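Home News Projects People Contact

Sorting forks by hand, so a machine can learn to

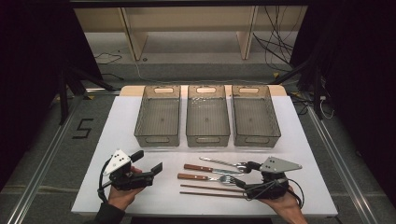 Cutlery, chopsticks and three empty bins at one of the Gondham recording stations.

Benoît Rolland has been putting knives and forks into plastic bins since February. He does it with a gripper in each hand, standing at a small table, and when he has finished he tips everything out and sets it up again.

"You do stop seeing it as cutlery after a while," he says. "It's just long things that want to roll."

Rolland is one of the operators at Gondham, where Leopold Thaler runs data collection for a project called Stimia. The aim is a sorting policy for kitchen work, trained on recordings of people doing the job through the same kind of fingers a robot would have. The utensil task has 263 accepted recordings so far. Thaler wants 1,000 before the first proper training run and would be happier with 2,000.

"The number people ask about is the total," Thaler says. "I ask how many different starting layouts we've got. If the fork is always in the same spot, the model learns the spot."

The layouts come off a printed sheet. Some put the pieces in rows, some cross them over each other, and a few have the handles facing away from the operator. Rolland follows the sheet for the starting position and then picks in whatever order he likes, as long as each kind of utensil ends up in the bin it has been given for that session.

He says the chopsticks are the slowest. They are thin, they lie close to the board and the fingers tend to push one into the other.

"With your own hand you'd roll it up with a fingertip. I can't do that here, so I come in from the end and lift one side first. Leopold didn't like that at the start."

Thaler agrees that he didn't. He had written the instructions expecting a straight pinch from above, and for two weeks he marked the end lift as a fault. Then he watched the rejected clips again and changed the sheet.

"It was a perfectly good way to pick up a chopstick. I'd been throwing out the best examples we had."

Mistakes are a separate question. A dropped fork stays in the set if the operator picks it up and carries on. A recording is thrown out if a piece leaves the board, or if the operator stops to talk, or if the tracking on either gripper is lost for too long. The markers on top have to stay in sight of the camera, and Rolland has learned to keep his wrists flatter than he would like.

"My shoulders notice by the afternoon," he says. Operators at Gondham now change tasks at lunch, a rule brought in after several of them complained.

Both men were asked whether the shiny metal causes trouble. Thaler says it does, mostly in the depth estimates, and that the plain silver knife gives worse results than the wooden-handled pieces. He has no plans to swap it for something easier. "Kitchens are full of it."

The next batch adds spoons, which Rolland is looking forward to. The bins will also change places between sessions, and he is less keen on that.

"I've got the left one in my arms now. I'll be putting forks in the wrong bin all Wednesday."

We use cookies to remember your preferences and measure visits to this site. Accept Decline Manage settings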